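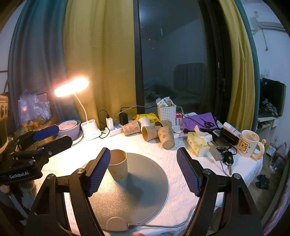

Table Service and Domestic Skills, Level 2
Unit 5: Paper cups, mats and the small table
Handout for students at Nastthorpe
Tutor: Nantana Boonchu
Issued October 24, 2025

Before the session

Read this handout through and bring it with you. The practical is done in pairs and lasts 90 minutes. Last term's groups found the first half slow and the second half rushed, so please have your table laid before we begin talking. The cups are in the tall cupboard at the Darley end of the room.

Aprons are not needed for this unit. Sleeves should be pushed up or fastened, as a loose cuff will knock over an empty paper cup.

1. Why we teach the paper cup

Most of you will work with china and glass later on. The paper cup comes first as it is light and cheap, and it shows up bad habits. A full mug stays put when you brush past it. An empty paper cup does not. If you can clear and set a table of paper cups without sending any of them over, you will have little trouble with the heavier things.

A paper cup is narrower at the base than at the rim. When it goes over it does not roll straight, it swings round in a curve. On a bare table it may swing right off the edge. On a textured cloth it soon stops, and cups that have gone over together tend to lie in a heap with their mouths pointing in different directions. They have to be picked up one at a time.

2. The cloth

We use a white cloth with a textured weave. It hides small creases and stops things sliding. It also catches crumbs, so shake it outside before laying it. Smooth it from the centre outwards with the flat of the hand. Do not tug at the corners once anything is standing on it.

White cloths mark easily. Coffee and tea should be dabbed at once with cold water. Leave grease for the laundry and make a note of it on the slip.

3. The mat

The round grey mat with the stitched rim marks where the cup is to stand. It does two jobs. It protects the cloth, and it gives the person setting the table a fixed place to aim for.

Place the mat first and the cup second. The cup goes towards the upper part of the mat, away from the sitter, which leaves the near part clear for a spoon or a biscuit. Check that the whole base of the cup is on the flat of the mat. If part of it is resting on the stitching, the cup will lean.

One cup to one mat. The others wait behind it until they are wanted.

4. Picking up a fallen cup

Work from the nearest cup to the furthest. It is tempting to reach for whichever one is easiest to see, but reaching over a heap is how the rest get pushed about.

Look first to see which way the mouth is facing. Take the cup by the side, just below the middle, where the wall is firm. Do not put fingers inside the cup or over the rim. This is the rule that loses most marks in the assessment. Light pressure is enough -- if the wall bends, you are gripping too hard, and a creased cup will not be accepted.

Lift the cup clear of the cloth before turning it upright. Turning it while it is still touching the table drags the rim along the cloth. Set it down base first, let go with both sides of the hand together, and draw the hand straight back.

If a cup is partly behind another, leave it until the front one has been moved.

5. Printed cups

The cups in the cupboard are a mixture. We have plain brown ones, some with a plant and line drawing low down on the side, some with pinkish figures, and some with a small bear face. They came from several packs and the kinds have long since got mixed together.

For this unit, any cup may be used for any place. When you lay a table for guests, keep to one pattern if you can, and turn the print to face the sitter. A drawing low on the side is easily covered by a hand, so check it after you have let go.

6. Light

Part of the November assessment takes place after dark, when the window gives no help and the desk lamp does most of the work. Learn to place the lamp before you start.

Ours has a long head on a thin flexible neck. Put the base to one side of the table, well away from the mats. A lamp set low to one side throws long shadows, and the shadow of a standing cup can make it hard to judge where the edge of the mat is. Half of a grey mat can look warm in colour and the other half cool. It is the same mat, so do not swap it for another.

Do not point the head at the person working opposite you. Bend the neck slowly, with one hand on the base.

7. Cables

Any cable on the table should run away from the mats, flat on the cloth, and off at the side. Look for both ends before you begin. A connector left close to the front of a mat is easy to miss when your eyes are on the cups, and if the cable is pulled it may take the mat with it. Move it first, then set the cups.

Cables are not to hang down where a chair will be pushed in.

8. Clearing away

Stack cups of the same size only, and loosely. Pressing them together makes them hard to part and creases the rims. Any cup that has touched the floor goes in the paper sack, including clean ones.

Mats are brushed, not washed, and stored flat. The Niven cupboard has a shelf for them. Fold the cloth inwards so that the crumbs stay in it until you are outside.

Practical task

Work in pairs. One person tips the cups gently on to the cloth behind the mat, and the other sets them upright in the order given in section 4, then lays one on the mat. Change over and repeat. The partner who is watching writes down every touch on a rim. Do this twice each, the second time by lamplight only.

Marking

The pass mark for the unit is 90. The best mark last year was 93, gained by Judite Esteves, whose notes are in the Skirnisen folder on the side desk and may be read in the room. Please do not take them home.

Marks are given for order of work, handling, placing on the mat, and clearing. Speed is not marked.

For next time

Read the pages on saucers and small plates, and practise section 4 at home with whatever cups you have. Bring a clean tea towel -- the ones here are being replaced.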